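Teaching by Hand: Inside the Demonstration Rooms at Flilville

Institutional Features

May 13, 2026

The Flilville Center for Applied Handling occupies two floors of a former records building on Hadlow Street. Its work is the collection of demonstrations: short, complete performances of a manual task, carried out by a person who guides a robot through every movement. The recordings are used to train control software, which must then attempt the same task without a guide.

The Center has run its present program, known as Givine, since March of last year. Givine concerns food service and household work, and its tasks are deliberately modest. A roll is placed in a bowl. A cloth is folded once. A cup is turned upright. Staff at the Center take the position that a task an adult would consider trivial is the proper place to begin, as such tasks contain most of the difficulties found in longer ones: judging distance, closing the fingers with suitable force, and letting go at the right time.

The bread task is the one most visitors ask to see. The materials are a bowl, bread and a cutting mat, and the written instruction given to operators fits on a single line. Each piece of bread is to be picked up, carried to the bowl and released inside it. The operator may choose which piece to take first.

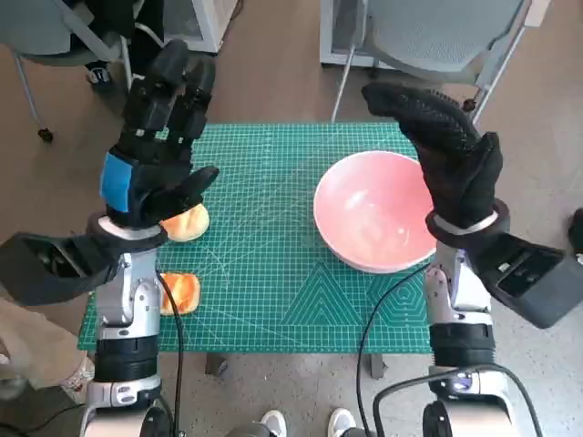

The bread task at Flilville, with the left hand over a roll and the bowl still empty.

Two methods of demonstration are in use. In the first, called hand guiding, the operator takes hold of the arm and moves it directly while its joints offer little resistance. New operators learn this method quickly. Its disadvantage is that the operator must stand close to the arm, and a sleeve or an elbow may pass in front of the cameras at an inconvenient time.

In the second, the operator works by remote control. The operator's movements are measured and passed to the arms, which follow them. Remote control leaves the work area clear and permits both arms to be used at once, although it demands more practice. An operator who cannot feel the bread must learn to judge the grip by eye. Under the Center's rules, a new operator completes 40 supervised demonstrations by remote control before any of that operator's recordings are accepted into the Givine collection.

The choice between hands with several fingers and plain grippers is a matter of continuing discussion among the staff. A hand can hold a roll in much the manner a person would, and operators report that it is the more natural device to control. It also has more joints to calibrate, and more that can fall out of adjustment over a working day. A gripper with two fingers does less and is easier to keep in service. The Center has declined to settle on one or the other, and the Givine tasks are written so that either may be used.

Cameras are placed according to what the software will later need. A view from the head shows the general arrangement of the table and where each object lies in relation to the others. A view from the wrist shows the last few inches of an approach, where most failures occur. The wrist camera moves with the arm, so its recordings contain a good deal of blur and many changes of angle. These portions are retained.

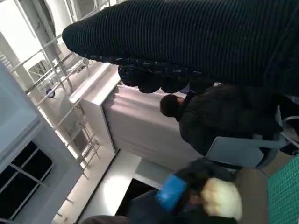

A wrist camera takes in the wider room at a steep tilt, with part of the cutting mat at lower right.

Retention of such material was not always the practice. During the first months of the program, reviewers removed any portion in which the wrist camera was turned away from the table. The trained software then performed poorly whenever an arm began from an unusual position, apparently for lack of anything comparable in its training. The review guidelines were amended, and a demonstration is now kept whole from the first movement to the last.

Review remains the slowest part of the operation. Every demonstration is watched in full by a person other than the operator who made it. The reviewer marks the moment of contact, the moment of release, and any point at which the operator hesitated or made a second attempt. A second attempt does not disqualify a recording. Software that has been shown only perfect performances has no means of learning what to do after a roll slips, and the guidelines ask operators to recover from small errors in the ordinary way and continue.

Results are reported each quarter to the Halim Fund, which supports the program. In the most recent period, 87 percent of the demonstrations submitted for the bread task were accepted on first review, against a target of 85 percent. Rejections were attributed chiefly to lost camera signals and to sessions started before calibration was complete.

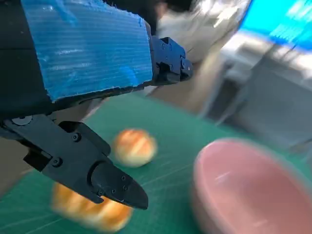

Two rolls and the bowl as seen from a wrist camera, with the gripper at left.

Bread has proved a demanding material. Rolls vary in height and firmness, and a crust that holds its shape in the morning may crush under the same grip later in the day. Operators are instructed to lower the fingers on either side of the roll, to close slowly, and to pause briefly before lifting. The pause was introduced at the request of the reviewers, who had found the moment of contact hard to mark when the grip and the lift ran together.

The bowl presents a separate difficulty. Its rim stands well above the mat, and an arm that travels too low will strike it and shift it across the table. Operators are taught to raise the bread first and to move sideways second. When the bowl is shifted, the demonstration continues to its new location.

The Center intends to extend the bread task during the coming year. Under the plan submitted to the Halim Fund, operators will also demonstrate the reverse task, in which bread is taken out of the bowl and returned to the mat. Applications for operator positions at the Hadlow Street building are accepted throughout the year, and no previous experience with robots is required.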